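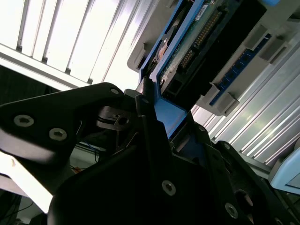 On 2021-01-05, Mieke Groen wrote:

> Does anyone still keep their old family letters on paper once they've been scanned? I've got 78 from my grandmother, mostly in pencil, and my brother thinks the scans are enough. I can't bring myself to bin them, but the spare room is filling up. Also, what do you all do about the ones with no date?

Dear Mieke, and everyone,

Please keep them! I do understand about the spare room (ours has had a bed in it since October that I could only reach sideways), but letters take up far less space once they're out of their envelopes and lying flat. Mine are in two shallow boxes under the stairs. Do keep the envelopes too, mind, in a bundle of their own with a pencilled number on each, as the postmark has rescued me more than once.

Pencil is tougher than people think. It doesn't fade the way cheap ink does, it only smudges, so a sheet of plain tissue between the pages is plenty. Please don't use the plastic pockets from the stationer's — I did that with my aunt's letters from Villanueva and had a dreadful time getting them out again.

As for the undated ones, I sort by address first, then by who has been ill. My great-uncle's knee got me through most of 1953. Whatever I can't place goes at the back with a question mark, and there are 28 of those still, so I'm hardly one to give lessons.

Ansel asked before Christmas about scan settings and I never answered, sorry Ansel. I do everything in colour, even the grey ones, and I keep two copies in two different houses. The second lives at my daughter's.

Mieke, if you'd like a hand with the handwriting, send me a page or two. I'm slow but I do enjoy it, and the evenings are long just now.

All good wishes,
Ignacio

P.S. Has anybody got the spring meeting date? I've lost the email.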